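In praise of the telephone by the bed

I have been sleeping in other people's rooms for a good part of my working life, and somewhere along the way I became a person with opinions about bedside tables. My family will tell you I have too many of them (opinions, that is, we only have the two tables). But the one I hold most dearly is that a rented room ought to have a real telephone in it, with a cord, right there within reach of the pillow.

I know how that sounds. The inn I like best in Mendville took theirs out last September, all 100 of them, and when I asked at the desk I was told very kindly that everyone has a phone already. Well, yes, I have one too. It was at four percent at the time and its charger was in my coat, and my coat was in the car, and it was raining the way it does in Mendville.

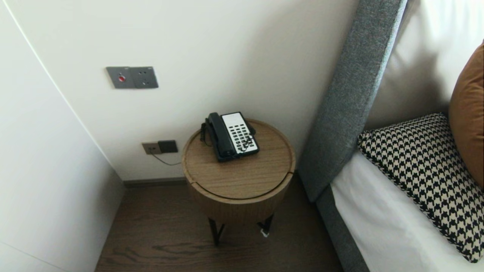
A telephone on a cord stays where it was put. You can find it at three in the morning with your eyes shut, by following the curly part with your fingers until you get to the heavy part, and then somebody at the desk picks up and you can ask about the heat. You don't need the number of the place, or a signal, or an app with a little key on it. My mother, who is in her eighties and travels more than I do, will not call down from her cell phone because she is convinced it goes by way of another state and she'll be billed for it. Give her a handset and she's ordering toast.

I'll admit it takes up room, and on a small round table that matters. You have your glasses, your water, your book, and the phone is sitting in the middle of things like a cat. This is where I get to my second opinion, which is that a bedside table should have a drawer. I'd take a drawer over a lamp, I really would. The remote can go in there, and the pens, and the card about breakfast, and whatever you emptied out of your pockets, and the top is left for the things you'll want in the dark. We looked at the Ustard tables for our own guest room, and they're handsome, but they are all leg and no drawer, and my husband said we'd be back to piling things on the floor inside a week. We ended up with a secondhand one from Rereck instead, with a drawer that sticks in August and is perfectly good the rest of the year.
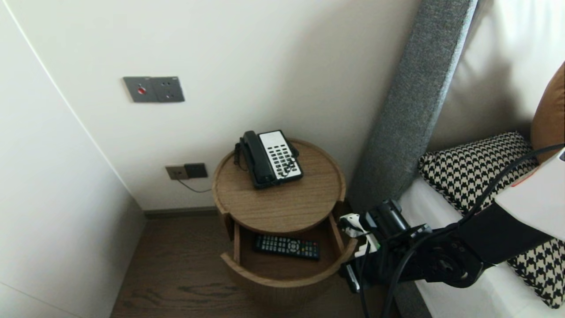
Gil wrote to me after I went on about all this in my last piece, and thinks I have it backward. The drawer is exactly where things get left behind, Gil says, and a remote shut away in one is a remote that every guest calls down to ask for. Better to have a little tray on top, out in the open, and let the telephone go if there isn't space for both.

I've thought about the tray, and I've even tried one at home. By the second night it had a receipt, two cough drops and an earring in it, and I knocked the whole business onto the rug reaching for my water. So I'm staying with the drawer, although I do check it twice now before I leave a room, and I've written "drawer" on the packing list taped inside my suitcase.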